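Living With Year-Round Allergies: Your Questions, My Answers

I'm Gadisa Admasu, and I've been sneezing since grade school. People write to me with the same handful of questions, so I finally put them on one page. I'm a patient with a blog and a lot of handkerchiefs, so please take the medical stuff to your own doctor.

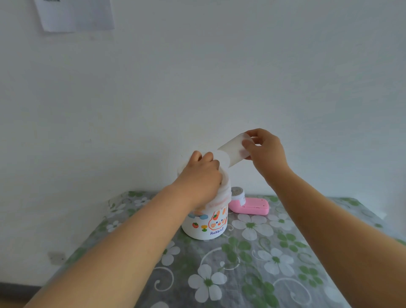
Pulling a tissue from the white container on the flowered tablecloth.

How do I know if it's allergies or a cold?

My colds come with a sore throat and leave within a week or so. My allergies itch — eyes, nose, even the roof of my mouth — and they hang on for as long as I'm near whatever set them off. If you've had the "same cold" since Thanksgiving, ask about testing. If you have a fever, that's probably a bug.

Why am I stuffed up in winter when nothing is blooming?

Dust mites, pets and mold don't care what month it is. I react to mites and cats, and I'm at my worst in February, when the windows have been shut for ages and the heat is running nonstop. Where I live in Marnell, the tree pollen starts up right after that. Lucky me!

What was the skin test like?

Itchy and pretty quick! They put little drops on my arm, pricked through each one, and then I had to sit there not scratching. The hard part was going without my antihistamine beforehand. Ask the office when to stop yours, and don't just quit everything on your own (some medicines need to be kept up).

Which change at home helped you the most?

Zippered covers on the mattress and pillows, hands down. I also wash the sheets in hot water every week and got rid of the bedroom rug. I loved that rug. It lives at my sister's place now and I visit it.

Do I have to give away my cat?

I can't answer that one for you. We kept ours and shut her out of the bedroom, which she protested for almost 2 weeks. It made my nights better but it didn't fix everything. Talk to an allergist before you do anything drastic.

My nose is raw from blowing it. Any tips?

Plain petroleum jelly around the nostrils at bedtime. Skip anything scented, and pat your nose when you can. Tissues with lotion are nice, but please don't clean your glasses with them — they smear like crazy.

Is a saline rinse as gross as it sounds?

The first time, yes. Then you get used to it. Use distilled or sterile water, or tap water you've boiled and let cool, never straight from the faucet. Wash the bottle after every use and let it air dry.

Can I send you a question?

Sure, use the contact form. I read everything, though I'm slow in pollen season.

Last updated January 9, 2018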